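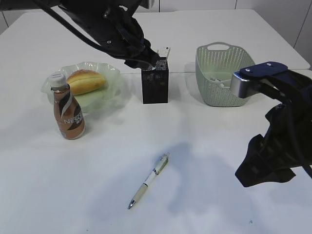
Clearing the breakfast table: basket first or plate first?

Soddale Household Forum > Kitchen and Dining > Storage

vanar_ridge
Posted October 9, 2019

White table, small flat, no dining room. The items that live on it or pass through it every morning are a black upright box with a white tab at the top, a green scalloped plate, a Nescafé bottle and a sage green plastic basket with a cut-out handle. The table doubles as my desk and has to be clear by 8.

Current method: bottle to the kitchen, plate to the kitchen, box into the basket, basket to the shelf. That is three trips. I want it down to two without buying a tray. Shelf clearance is 20 cm, measured at the front lip.

Suggestions on order and on what should travel in the basket.

tarpbench
Everything in the basket, one trip. Basket to the kitchen bench, unload plate and bottle, basket carries on to the shelf with the box in it. You already own the tray, it just has sides.

vanar_ridge
Crumbs. The sides of that basket are perforated and the rolls I buy have a glazed crust that flakes. I tried it through September and was wiping the shelf every second day.

tarpbench
Line it. Folded tea towel, shake it out over the sink.

kettle_and_co
Disagree with the liner. It moves when you put a plate on it, and a scalloped rim gives you very little flat contact against the side of a basket. The plate tilts and whatever is on it goes to the low side. Carry the plate by hand, bottle in the other hand. Box in the basket for the second trip. Two trips, no liner.

grommet50
Agree with kettle on the plate. On the bottle, check the cap before it goes anywhere near the basket. A screw cap that looks closed can be a quarter turn short, and a tapered bottle lying on its side will find that out for you. Upright or not at all.

Also, what is the internal height of the basket? If the box stands taller than the rim, the shelf clearance you need is set by the box and the basket figure is irrelevant.

vanar_ridge
Internal height 13 cm. The box stands above the rim. It does fit under the shelf, with little to spare, and the white tab brushes the underside going in.

grommet50
Then lay the box down. Tab facing the handle side so you can reach it without taking the basket off the shelf.

kettle_and_co
Laying it down takes up most of the floor of the basket. Depends what else is in there. I can see something small, white and grey, over the front wall.

vanar_ridge
Charger. It can move to the drawer.

tarpbench
Still say one trip is achievable. Eat the roll first and the crumb problem is a plate with crumbs on it, same as anyone's. Put the plate in last, flat on top of the box once the box is lying down. The Roy method, for anyone who remembers the old laundry thread: heaviest low, flattest last.

kettle_and_co
The Roy method was for folded towels. A hard plastic plate on a hard box will slide.

lowshelf
Different approach. Why does the box go back to the shelf every day? I have the Avovholm wall rail over my table, and anything in use daily hangs or sits off the surface. Removes one item from the sequence altogether.

vanar_ridge
Rental, no drilling.

lowshelf
Adhesive version exists. Check the load rating against the full weight of the box and wipe the wall down with methylated spirits first. Leave it overnight before loading.

vanar_ridge
Noted. Will run kettle's order for a fortnight with the box lying down and the charger in the drawer, then try tarpbench's with the plate on top. Same table, same start time. Will post the crumb results for both.

grommet50
Measure the shelf clearance at the back as well. Mine drops 8 mm from front to back.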